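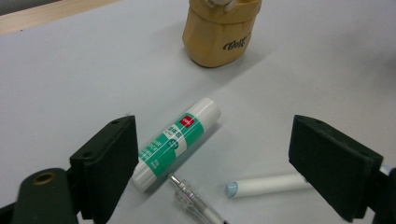 By her hundred and sixth demonstration Ladau had stopped thinking of it as work. She squeezed the handle, the two green fingers closed, and whatever was between them came up off the table as if it had been waiting to be asked. She loved that part! Her brother Menon, who was keeping the log, wanted a different order every time, so she looked over what she had: the glue stick lying on its side, the clear pen almost touching its label, the white marker with the pale blue end, and the tan container way at the back where she had to stretch. "Glue stick first," said Menon. "Then the marker."

"You always say glue stick."

"It rolls. The model loves things that roll."

"The model doesn't love anything yet. It's got 105 of me picking up pens."

She went in from the left this time, slow, and let the pads settle on either side of the label. Up, across, down. Menon typed the number and a note. His notes were getting longer. The one for ninety-eight said only "sneezed, kept it," but lately he had been writing things like "beautiful wrist" and "approach from Graswood side," Graswood being the town you could see from that window.

The target for the two of them was 255 by supper. The whole study needed 1325, and the rest were coming from Sreekumar Palaniappan in Ramov, who sent his over every night with the failures in a folder of their own, labeled GOOD ONES. Ladau had watched every single one of those failures. In her favorite he reached for a spoon, missed, thought about it for a second (you could tell he was thinking, the fingers just hung there) and came back at it from above. She had tried that move herself on a pencil and it worked like a dream.

"Can I miss one on purpose?" she asked.

"No. Sreekumar says it can tell."

"How can it tell?"

"I don't know, but he was very firm."

So she went for the marker properly, and she was thinking about supper, and one finger came down on the barrel and sent it spinning off toward the edge. She chased it. She caught it with the very tips of the pads, right where the table stopped, and held it up in the air, laughing.

"Keep that!" she said. "Menon, are you keeping that?"

He was already typing.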